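April 17, 2019

Glue log, paper seam tests, continued from the October batch

Back on the seam problem. Short version: the Gatico paste is fine on the flat and bad on a curve, Kakuva the other way round, and I still don't like either for the lamp shades.

Setup same as before. Strips cut 20 mm wide, grain running long, overlap 7 mm. Brushed one side only, pressed under the board, left overnight. Pulled after 24 hours with the spring scale clamped to the bench. Heavy cream stock from Heinonen, the last of the old roll. New roll is on order and I'd bet it's not the same paper, so do not mix results!! Start a new page when it comes.

Flat strips. Gatico held until the paper itself tore, every strip but one, and that one had a dry patch you could see once it came apart. My brushing, not the paste. Kakuva let go at the seam most of the time, clean, no fibers pulled. Looks like it skins over before the board goes down. Tried working quicker, helped a bit. Tried a damp sponge on the back first, helped more, but then the strip cockles and has to be flattened again.

Curved strips, wrapped on the tube. Here Gatico creeps. Seam looks good at night and by morning the outer edge has lifted, only a hair, enough to catch a fingernail. Kakuva grabs and stays. So the thing that ruins it on the flat is what saves it on the curve. Annoying.

Tried mixing them. Don't. Goes to curds, had to scrap the brush.

Batch 257 is the thinned Gatico, one part water to four paste. Weaker on the flat, no better on the curve. Dropped. Lid on jar was left loose so the rest is probaly thicker than the label says now anyway.

Humidity was up all week, window shut, heater on low. Should write down the dial reading every time and I keep forgetting. Whoever uses the bench next please do it on the clipboard.
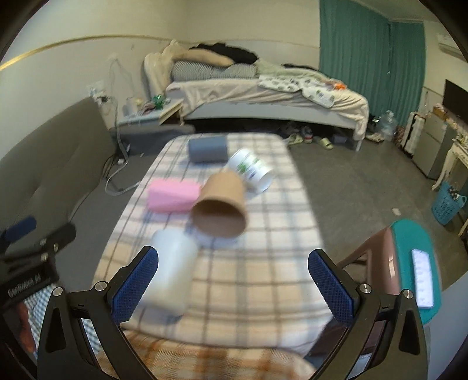
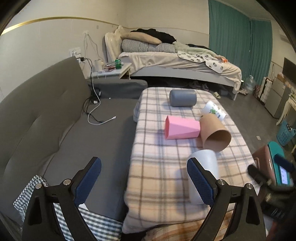
Next question is the side seam on a taper, which the flat strips and the straight tube both miss. A Hernby shade is a cone with the top off, so the overlap runs on a slant and the grain goes off line somewhere along it. Paper cups are the same shape, near enough. The tan-brown one lying on its side is a good picture of the form: wide round mouth, and everything I want to know is in how the wall gets from there to the base. Plan is to cut small cones in the Heinonen stock, same slope as the shade, and glue half with each paste. Clothespins at both ends, bone folder down the middle. Check the wide end first in the morning, thats where I expect the lift.

Also to do: sharpen the strip cutter, it's chewing the left edge. Relabel the thinned jar or toss it. Ask Hernby if the wire ring goes in before or after the seam, bc if it's before, the clothespins won't fit and I need another way to clamp.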